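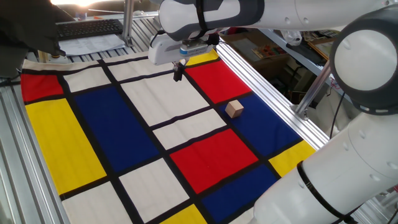
Flarnex wrote on 30/07/2025:

I don't think your detector is the problem. If the cube is found on a plain table and lost on the printed cloth, the first thing I would look at is the plane fit in Lavoie. It assumes a flat support surface, and cloth is never flat. Turn off the color edges, rerun on your logged data and see if the misses stay. Also, are you giving Harkero the raw pose or the filtered one? The raw pose jumps, and the planner will throw away a good grasp over a small change in yaw. Please post the config you are using. The one in the wiki is from January and has the old key names.

[end of quoted message]

Thanks, this was a useful push. I reran everything last night and have some answers, plus a question about the planner at the end.

Setup first, for anyone joining the thread here. One wooden cube on a cloth with color blocks and thick black lines. The camera is fixed, and extrinsics come from Tultton. For each trial the arm starts with the fingers above the cloth, well away from the cube, so the block is in clear view when the pose is estimated. I logged 300 trials with the cube placed by hand in different spots.

With the wiki config, Lavoie returned a pose in most trials, but a lot of those poses were wrong in yaw. The bad ones cluster near the black lines. When the cube stands just beside a line, as it does here at the corner of the big blue rectangle, the edge step picks up the line and treats it as part of the base of the cube. The pose then gets pulled toward the line. Light wood against blue should be the easy case, and it is when there is no line close by.

So I did what you said and turned off the color edges:

use_color_edges: false
use_depth_edges: true
plane_mode: single

That fixed most of the yaw errors and brought in a new kind of miss. On the wrinkled parts of the cloth the single plane sits a little too high or too low, and the bottom of the cube gets cut away with the table points. You were right about the plane fit, in other words, but it was hidden behind the edge problem.

Next I changed plane_mode to local, which fits the plane only in a window around each candidate:

use_color_edges: false
use_depth_edges: true
plane_mode: local
plane_window_mm: 12
min_inliers: 290

The window is measured outward from the candidate's footprint. Going wider brings the wrinkles back in. Going narrower leaves too few points and the fit fails with "plane not found". I have not tested this with other objects, and I would expect anything much larger than the cube to need a bigger window. If you raise min_inliers past what I have there, candidates near the far side of the cloth start to drop out, where the points are thinner.

With that config the misses that remain are four trials, all of them with the cube close to the arm's own lower link. I think those are the self filter being too generous with its padding. I will look at that separately, it is not a cloth problem.

On your other question: I was sending the raw pose. I had the filter node in the launch file but the topic name was still the old one, so Harkero was quietly subscribed to the raw output. After the remap the planner stopped rejecting grasps between the approach and the descent. It would be nice if Harkero printed the topic it is reading from at startup — I lost most of an afternoon to this.

One thing I have not solved. Harkero treats the cloth as part of the table collision box. For a cube this is fine, but the low grasp puts the fingertips very near the top of the box, and planning time goes to over a second whenever the cloth is bunched up and I add margin for it. Is there a way to set the margin per object in the scene file, or does it have to be global? I looked through the Tultton export options too, in case the table surface could be raised there, and found only the frame offset. I would prefer not to touch that, since the camera transform depends on it.

I can put the logs up if someone wants to try their own settings on them. They are in the older bag format, so you need the Lavoie converter from the tools branch, not the one in the release. The wiki page still needs the new key names. I can edit it if someone gives me write access.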